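The Woman Who Reads Your Lease

Yamila Fuentealba has read 3,549 residential leases, and she would like it known that she didn't enjoy most of them. She keeps the tally in a spiral notebook at her office in Floltmont, two flights above a shoe repair shop. Her own lease, she admits, she signed without turning past page two.

"I was 21 and there was a bay window," she says. "The clause about the boiler was on page nine. I met it in November."

She has been advising renters for 16 years, the first few of them unpaid. Her advice is short and most people ignore it. Read the whole thing. Ask what "reasonable wear" means before you move in, when everybody is still smiling. Put small requests in writing, including a shelf or a hook. 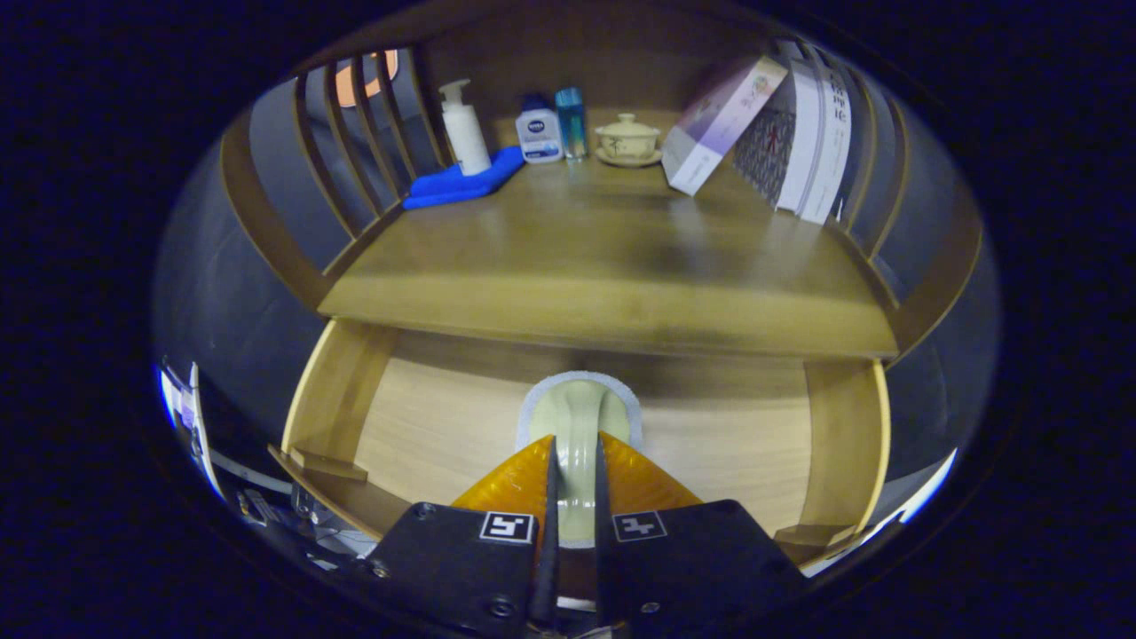 On the word "quiet"

Leases promise "quiet enjoyment," a phrase Fuentealba spends much of her week explaining. Clients arrive with recordings of the upstairs neighbor's treadmill.

"It has very little to do with noise," she says. "It means the landlord can't wander in while you're eating soup. People are so disappointed. They've brought forty minutes of treadmill."

She does listen to a bit of it, out of politeness. The treadmill people, she has found, make excellent witnesses about everything else in the building, and one of them supplied the dates that settled a dispute on Riquelme Street over a missing front door key.

I ask about deposits and she closes her eyes for a moment. The average fight lasts roughly 60 days, by her reckoning, and by the end both sides would pay double to stop getting email. Her favorite deduction, from a landlord in Bunow, was for "excess daylight damage" to a curtain.

"I asked him what the right amount of daylight was. He said he'd get back to me."

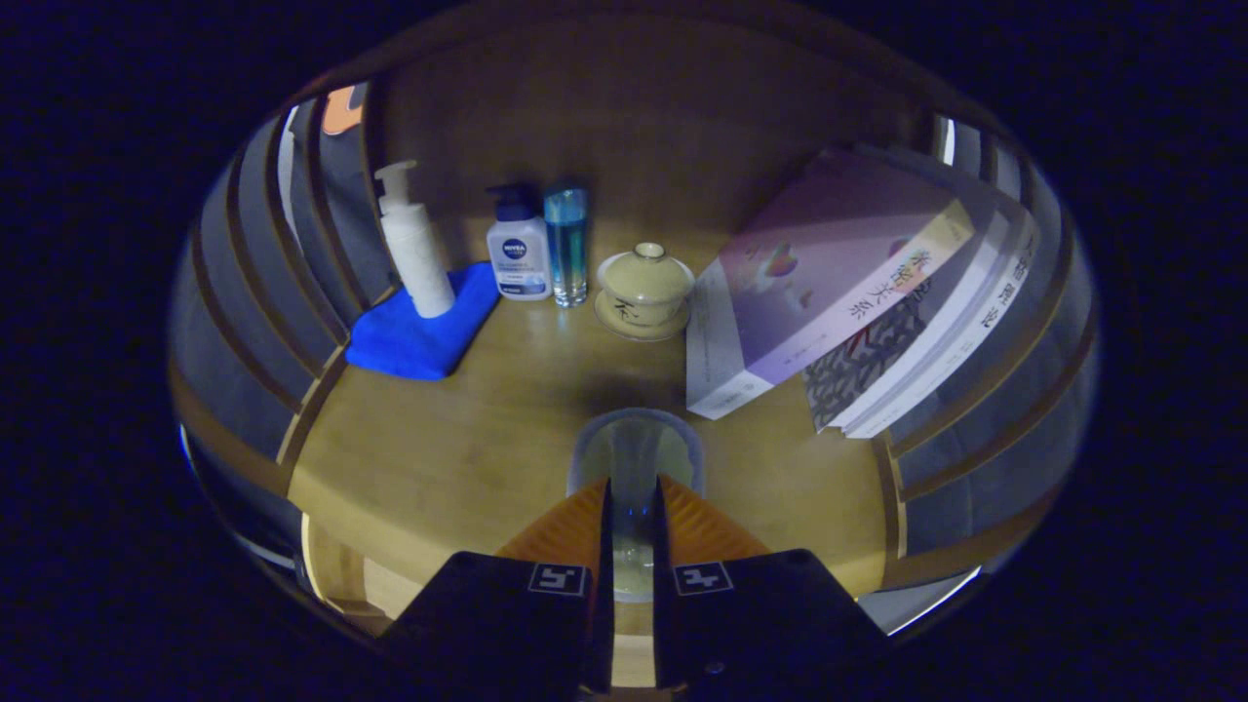
Moving out, with dignity

Her partner in the practice, Marwan Jaber, handles departures. He wants tenants to leave every room as it looked on the inventory, and he wants them to stop apologizing in the final letter.

"They write three pages," he says. "They thank the oven. You need a date, a forwarding address and a signature."

Fuentealba thinks the oven people are rather sweet, and she keeps a folder of their letters. She reads me one in which a tenant forgives the shower by name.
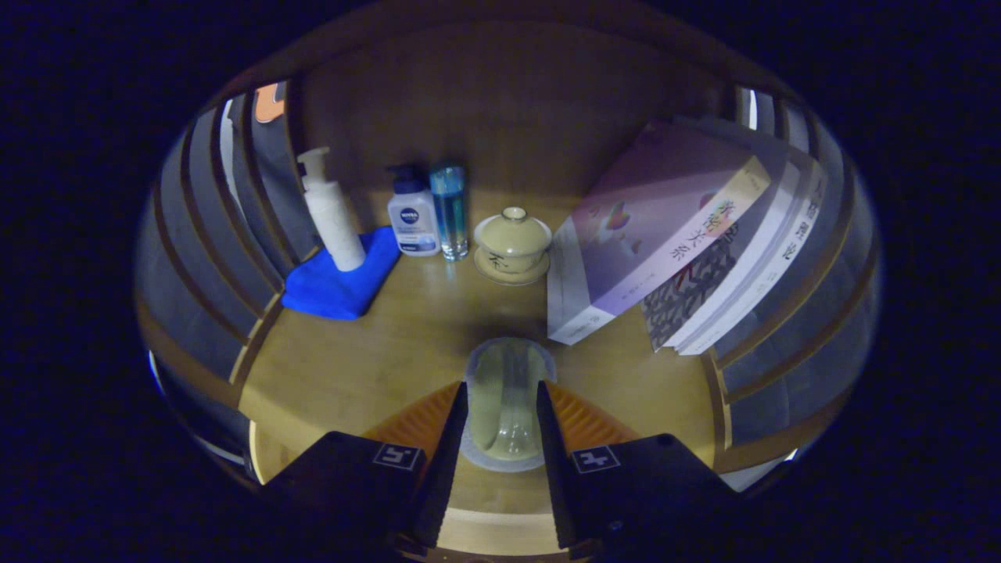

The name was Gerald, and the letter runs to both sides of the paper. The landlord returned the full deposit within the week, so Jaber has been asked to be less strict about it. He is thinking it over.

Neither of them owns a home. Fuentealba looked at one in June, a narrow place near the station with a garden the size of a parking space, and got as far as the purchase contract, which she took home and read twice.

"Lovely garden," she says. "Terrible paragraph four."

She is still renting. The bay window leaks a little when the wind is from the west, and she has put that in writing.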